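Textile Care and Fibers
Unit 4 handout: Cotton knits and shrinkage

Read this before the May lab. Bring your swatch card from Unit 3.

Most T-shirt fabric is a single jersey knit. The yarn runs in loops, and the loops are pulled long during knitting and finishing. Washing lets them relax. The fabric gets shorter and often a little wider. This is relaxation shrinkage, and most of it happens in the first few washes.

Tumbling adds to it. Heat and motion push the loops closer together, and the change is hard to reverse.

Terms to know: course (a row across), wale (a column up and down), spirality (side seams that twist toward the front).

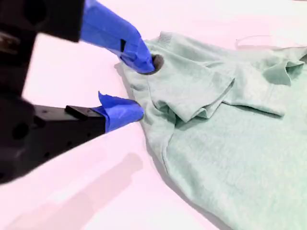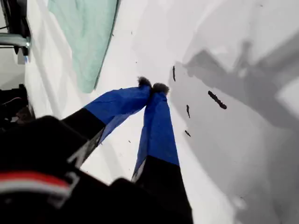 Why do we measure shrinkage in both directions?
Length and width change by different amounts in a knit, so a single figure would hide what happened to the fabric. Record the wale direction first.

Lab settings
Wash at 40 degrees C, normal cycle. Dry flat, then measure between the marks. Group B uses the Conholm dryer for the second round. Groups of three share one swatch set.

Worked case: marks 100 mm apart before washing, 95 mm after. Shrinkage is 5 percent.

Reading: Stondell course pack, pages 19 to 23. Skip the section on wool.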